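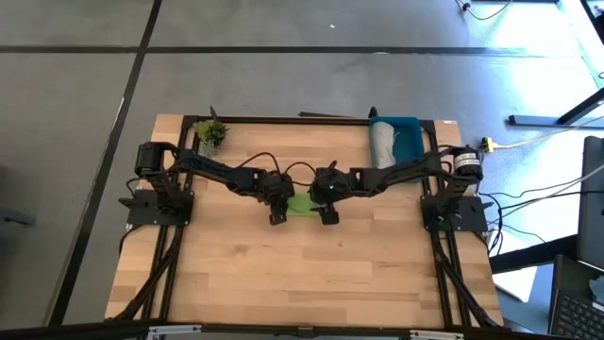
Hamish Ruawai thought we should have asked the shop owners before the customers, and after the first week of the survey we agreed with him.

Our project looked at how people in Kinotden shop for bread. We handed out 200 forms in March and got 45 back. Most came from the Gikel bakery, where the line is slow and people have time to write.

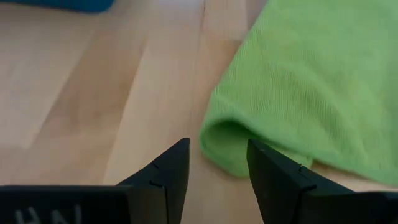 The forms from the Prindemness market were harder to use. Several people skipped the question on price, so we left it out of the totals.
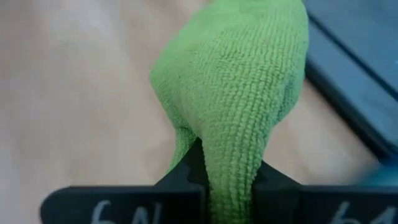 Reading time: 3 min

Results. Older shoppers bought bread more often and in smaller amounts. Students bought sliced loaves and froze them.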